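Villivville: Frequently Asked Questions

Last updated in April, after patch 11

What is Villivville?

Villivville is a town-building game for one player. You run a small trading town over several generations and deal with weather, debt and the neighbors. It is made by Vollatton, a studio with a staff of seven.

What platforms is it on?

Windows and Linux. A Mac version is in testing and will be free to anyone who already owns the game. We have no plans for consoles right now.

How long does a full game take?

The main campaign runs 300 in-game years. Most players finish it in about 10 hours. You can keep playing the same town afterward, but there are no more story events.

Is there multiplayer?

No. We tried a shared map early in development and dropped it. Pausing is a big part of how the game plays, and we couldn't find a way to make that work with two people.

Can I move my save from the demo?

Yes. Start the full game once, close it, and copy the demo's save folder into the new one. Saves from the old Ullby prototype won't load. 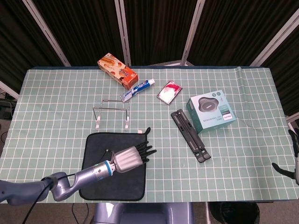
What was Ullby?

Ullby was the first version of the game, given away to people on our mailing list. It had one map and no sound. Some of its buildings are still in Villivville, including the mill and the toll house.

My town stops growing at 700 people. Is that a bug?

Usually not. Growth stops there until you have a second well and a paved road to the market. If you have both and are still stuck, send us the save file.

The game crashes when I open the trade screen.

Update your graphics driver first. If that doesn't help, turn off animated maps under Options, Display. Please tell us which card you have either way.

Are mods allowed?

Yes, including total conversions. Put them in the Mods folder and turn them on from the title screen. Mods made before patch 10 need to be resaved in the editor.

Who wrote the music?

Cường Phí wrote and recorded all of it. The soundtrack is sold separately under the title Vũ.

Can I stream the game or post videos?

Yes, and you can earn money from them. You don't need to ask us.

How do I get a refund?

Refunds go through the store where you bought the game. For copies bought on our own site, reply to your receipt email and include the order number.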